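Progress report, work package 2: table clearing and bag sorting
Project: Kombo household tasks study
Prepared for: Candmont, grants office
Date: 11/07/2018

## 1. Scope of this report

The report covers the kitchen part of the work package, from the close of the April set-up phase to the present. The living room and hallway parts are handled under Zimer and are reported separately.

The aim of the kitchen part is to collect a usable record of ordinary clearing tasks carried out at a dining table. The tasks agreed in the plan are:

- picking up and setting down crumpled plastic bags
- sorting bags by colour
- clearing bowls and utensils from a covered table
- straightening or removing the table covering

## 2. Status

| Task | Planned sessions | Completed |
|---|---|---|
| Bags, pick and place | 61 | 61 |
| Bags, sort by colour | 23 | 23 |
| Bowls and utensils | 35 | 21 |
| Table covering | 23 | 0 |
| Total | 142 | 105 |

Both bag tasks are complete. The bowl and utensil task is running behind plan, as the first set of bowls was withdrawn and replaced. The table covering task has not been started and depends on the change described in section 5.

## 3. Kitchen and materials

The kitchen at the Fandau flat has been used throughout. The round table stays in one place between sessions and is covered with a cloth. Wrinkles in the cloth are left as they fall and are not smoothed between attempts. This follows the comment made at the last review, that a flat and tidy surface would not be typical of a table in daily use.

The bags are thin plastic. They are bunched by hand before each session and no two bundles have the same shape. Bundles differ in how tightly they are packed, and many have a loose flap or tuft which is the first part to move when the bag is touched. Bags are replaced when they split. Bowls and utensils are left on the table during bag work so that the surface is partly occupied.
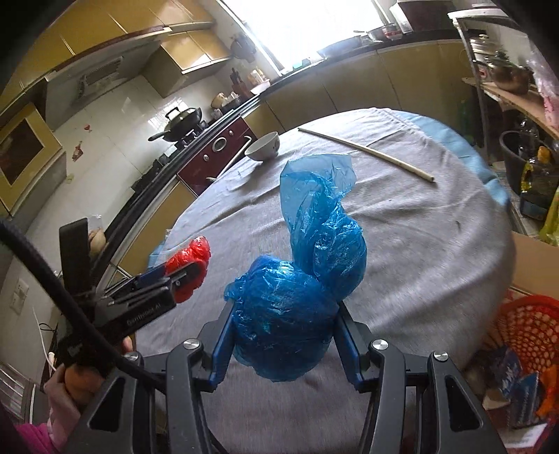
*Figure 1. Bag sorting on the round table: blue bundle and red bag held in the two grippers, with a white bowl and a wooden stick on the cloth.*

## 4. Observations

**4.1 Bag shape.** Tight, rounded bundles are lifted at the first attempt in most cases. Bundles made up of two connected parts are slower. When the lower part is held, the upper part tends to swing or open out, and the bag may need to be set down and taken again. The written instructions now ask for the fullest part of the bundle to be gripped first.

**4.2 Bag surface.** Glossy bags slip more often than dull ones. The difference is small with a full bundle and more marked with a flat one.

**4.3 Cloth.** The covering moves with the bag if the grip is taken too low. A fold of cloth was picked up together with the bag in two sessions. Both sessions were repeated and the originals kept under a separate label.

**4.4 Other items on the table.** Long, thin utensils roll or turn when a bag is dragged past them. They are put back only at the end of a session, so their position drifts. The drift is recorded in the session notes and no correction is proposed.

## 5. Changes requested

1. Move 14 sessions of the bowl and utensil task into the next period. No extra cost arises.
2. Allow a second covering of a different weight for the table covering task. The present cloth is light, and results from it alone would be of limited use. The cost can be met from the materials line.
3. Drop the requirement to weigh each bag before use. The readings are too low for the kitchen scales to be reliable.

## 6. Work in the next period

The bowl and utensil task will be finished first, followed by the table covering task. Labelling of the bag sessions has begun and will continue alongside. Up to 2 repeat sessions per task are held in reserve for recordings that fail the labelling check.

A short note on bag types, with the supplier's thickness values, will be sent to Candmont with the next financial statement. The session log and the revised written instructions are attached as annexes A and B.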